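Uten Nesting Bowls, Set of 3
Item 2242

Every kitchen has a bowl drawer that won't close. The Uten set fits one inside the next and takes up the space of the biggest, leaving room for the lids you own to nothing.

Stoneware, glazed inside and out, made for Hutchins Kitchen Supply. The small one holds an egg, or your keys. The middle one is for cereal. The large one is for cereal when it's been that kind of month. Dishwasher safe, oven safe, teenager resistant.

Colors: oat, slate, and a green we regret but still have 103 of.

Ships from our Stanano warehouse. Chipped on arrival? Write to us and keep the pieces.

Also in bowls: Hustau singles, small and large
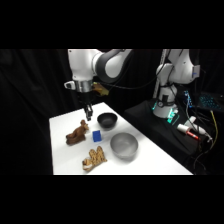 Small black bowl, larger silver-gray bowl. Sets sold separately.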